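Gripper and Arm Trials Working Group
Minutes of the April meeting
Derkivbridge workshop, upstairs bench

Meeting opened 2.10 pm. Six present, two apologies. The minutes of the previous meeting were accepted with one correction: under item 4 the cable order should read Ansari, not Fakon.

1. Matters arising

The replacement fingertip pads have come in and are on the shelf above the vice. The old pads are to be kept until the wear comparison is finished.

The request for a second spare power supply was refused in this budget round. It can go in again after winter.

2. Jatix and Fakon grippers, comparison so far

The group went through the results to date. Both grippers have now done 400 picks on the foam pieces. The Jatix dropped fewer pieces but was slower to close. The Fakon closed quickly and marked the softer foam, and the lab side would like the force limit turned down before anything else is tried with it. There was some discussion about whether this makes the earlier Fakon runs unusable. Agreed to keep them in the spreadsheet, flagged, and rerun 20 picks at the lower setting to see how far apart they are.

The question of price came up again. The Fakon quote is 3,000 dollars a unit before freight. The Jatix quote has expired and a new one is needed before the two can be put side by side.

3. Two-arm block task

The alphabet blocks are now the standard set for two-arm work. They are small, they have flat faces, and the colours are easy for the vision side to separate. The wooden tabletop is staying for now, although its grain was raised as a possible problem for edge detection against the bare wood sides of the blocks. A plain grey mat will be tried as a comparison.

Most of the discussion was about crowding. With blocks close together, a gripper going down for one can nudge the blocks beside it, and the log has no way of recording a nudge. Agreed to add a column for it.
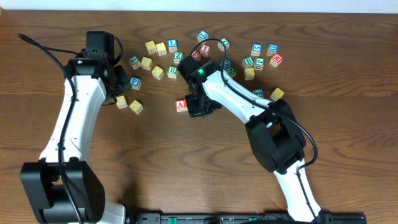 Item 3: block task, right gripper down among the blocks, left gripper at the edge of the group.

It was also asked whether the start layout should be fixed or scattered by hand each time. A fixed layout makes the grippers easier to compare. A scattered one is closer to what the Derkivbridge packing trial will need. Agreed to do both — fixed for the comparison table, scattered for everything else — and to write the layout type at the top of each log.

Cable routing was discussed briefly. The cables run along the outside of the arms and there was concern about them catching at the elbow or passing over the blocks. Longer sleeves and two more clips per arm will be priced.

4. Controllers

The Ansari controller lost its connection 5 times during the last block of runs, each time on start-up. The supplier has asked for the log files. The older controller has had no dropouts but can't run both arms from one program, so it's no use for item 3. No change until the supplier replies.

5. Other business

Bench bookings are to go in the shared calendar, including short ones. Tools borrowed from downstairs need to be back by 4 pm.

Actions
Rerun Fakon picks at lower force limit — test bench team
New quote from Jatix — purchasing
Nudge column and layout type added to log sheet — data team
Grey mat comparison — vision team
Price sleeves and clips — workshop
Send log files to Ansari — controls team

Meeting closed 3.25 pm. Next meeting in May, same room.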